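Foley Workshops: Guidance for Client Sites
Packing Bench and Kitchenette Tips

Issued 28 June 2023

Foley Workshops provides assembly, packing and canteen services to client companies through supported employment. The following tips are taken from the practice of our teams at the Pudorus and Farero sites. Supervisors may adapt them to local conditions, provided that the site safety rules are observed.

Preparing the bench
Wipe the bench with a damp cloth and mild soap at the start of each shift, then dry it fully before cardboard is placed on it. Tape, labels and cutters should stand on the side of the worker's stronger hand. Where two people share a bench, each is to have a separate cutter and a separate waste bin.

Keeping tape and labels usable
Store rolls flat, in a closed box, away from heaters and windows. Fold under the last inch of tape when a roll is put down. Label sheets that have curled may be pressed overnight beneath a heavy book.

Work instructions
Instruction cards should carry no more than 9 steps. Use one short sentence for each step and large, dark type on a pale card. New employees should be invited to read the card aloud with their job coach on the first day and to suggest changes to the wording. Cards are reviewed every March by Hefin Lloyd, Training Coordinator.

Counting small parts
For orders such as the Ponivon hardware kits, which are packed in cartons of 124, use divided trays and fill one tray completely before starting the next. A finished tray is covered with a lid and moved to the left. Interrupted counts must be started again from the beginning.
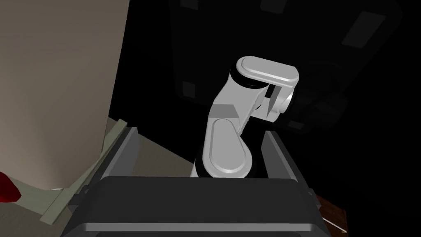 Trays are washed on Friday afternoon and left to drain upside down. Cracked trays are to be withdrawn from use and reported on the weekly supply form.

Kitchenette
Descale the kettle once a month with equal parts white vinegar and water. Let it stand for an hour, empty it, and boil fresh water twice before use. Dishcloths are changed daily. Food left in the refrigerator must bear a name and a date, and unmarked items are discarded at closing on Friday.

Requests for printed copies of this page, including the large-type edition, should be addressed to the supervisor of the site concerned.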